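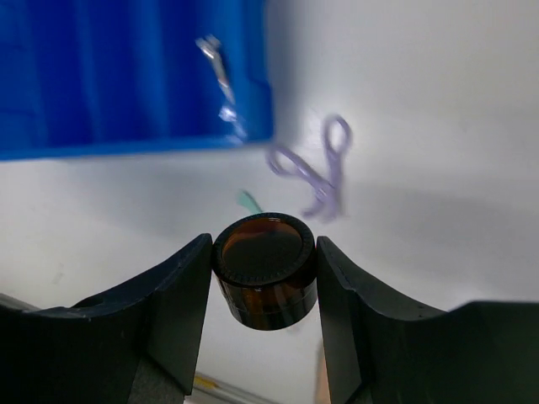 Do you need a special organiser to sort out small bathroom and dressing-table bits?
A plain plastic tray with a few divisions does the job, and the dearer ones mostly sell you compartments in sizes that fit nothing you own.

I have read a good many guides to sorting make-up and toiletries, and I distrust most of them. They begin with a shopping list. Mine begins with a clear table, a tray and half an hour in the evening.

What you need

A shallow tray with raised sides, divided into 4 or so. Something to wipe it with. A bag for rubbish. I looked at the Visier drawer system before doing this and decided against it, partly on price and partly on account of the lid.

Step 1: Empty the lot

Tip everything out on to a pale surface. Clear plastic pieces vanish on dark wood and you will find them under the fridge in May. Leave the tray bare while you look at what you have.

Step 2: Put the tubes in first

Tubes are awkward. They slide, they lean, and the half-used ones fold over. Give them an end compartment of their own and put the long ones in before the short ones. 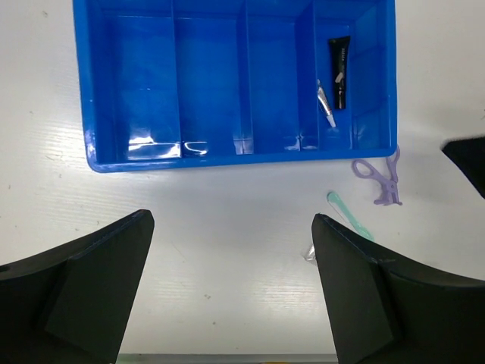 Two tubes in the end compartment, with the scissors and spoon still to place.

Joelle Jaber, who read a draft of this, stands all her tubes on their caps. I have tried it. It works for fat tubes with wide caps and for nothing else, so lay the thin ones at a slant and move on.

Step 3: Decide about the scissors

Most guides tell you that scissors live in the kitchen or the sewing box. Mine get used on packets and loose threads, so they go in the tray. Handles should face the same way every time. If they won't lie flat, the compartment is too short and you should swap it with another. 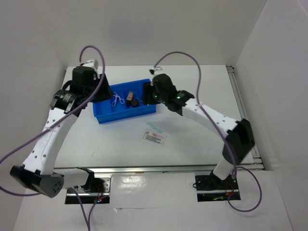

Scissors to the left, small upright tube in the middle, dark round container next to it.

Step 4: Jars and pots

Squat jars take up more floor than you expect. Check the lid is tight before one goes in. Anything you haven't opened for 24 months can go in the bag, whatever it cost. Santino Arancibia argues for labelling lids with the date. I did it once and stopped reading the labels within a fortnight.

Step 5: Whatever is left

There will be odd bits. A little spoon, a loose cap, some clear plastic thing. Try each one in the tray before you go looking for a second box. 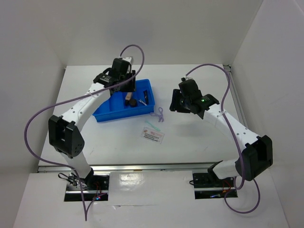 The blue tray with small items still out on the work surface.

Live with the arrangement before you change it. If you keep putting something back in the wrong section, that is the section it wants, and you can relabel your plans accordingly. Wipe the tray when it looks grubby.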